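Rechercher dans l'encyclopédie Rechercher OK

Zurnik (bouquet de chaînes)

Imprimer | Envoyer par e-mail
6 partages | 2 commentaires

Zurnik est un bouquet de télévision par satellite, puis par Internet, destiné aux foyers scandinaves installés en France et, par un enchaînement de circonstances mal documenté, aux amateurs de curling du reste de l'Europe. Il est édité par la société Bullano, dont il constitue le principal produit et la principale source de courrier recommandé.

Origines

Le service est imaginé par Bent Østergaard, ancien installateur d'antennes, qui souhaitait recevoir la météo danoise depuis Limoges. Il s'associe à Quentin Leclerc, lequel ne parlait pas danois mais possédait un local. L'offre de lancement comprend deux chaînes, dont une mire. Cette dernière recueille pendant plusieurs mois la meilleure audience en soirée, résultat que la direction attribue à la qualité du signal.

L'arrivée d'Obinna Oyewole à la programmation met fin à cette période contemplative. Il négocie des droits de rediffusion auprès de petits éditeurs, souvent pour des séries dont le dernier épisode avait été égaré. Le catalogue passe à 444 chaînes, chiffre repris sur toutes les brochures et qui compte séparément les versions décalées d'une heure.

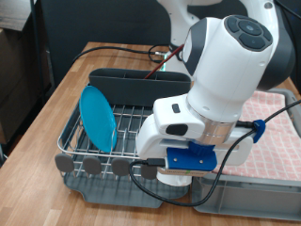

Offre et tarification

L'abonnement se divise en six formules, numérotées de 1 à 7, la formule 4 ayant été retirée sans que les suivantes soient renommées. La formule de base donne accès aux journaux télévisés et aux émissions de jardinage ; le sport exige un supplément, le curling un supplément au supplément. Les chaînes pour enfants sont incluses partout, sauf le mardi matin, créneau réservé à la maintenance.

Le décodeur maison, baptisé Brurden, pouvait mémoriser 600 programmes. Sa télécommande ne comportait pas de touche permettant de les effacer. Un correctif publié en octobre ajouta cette fonction dans un sous-menu en norvégien.

Passage à Internet

La migration est confiée à Hye-jin Ma, qui abandonne la parabole au profit d'une application conçue avec le prestataire Effiong. Les premiers abonnés se plaignent de la lenteur du guide des programmes, lequel annonçait volontiers des émissions déjà terminées. Les défenseurs du service y virent un guide de la télévision de rattrapage en avance sur son temps.

Réception critique

Le chroniqueur Chibuzor Danladi qualifie Zurnik de « bouquet où l'on trouve tout, à condition de ne rien chercher ». Bullano a longtemps reproduit la première moitié de cette phrase sur son site. La résiliation s'effectue par courrier, à une adresse figurant au verso du contrat.

Imprimer | Envoyer par e-mail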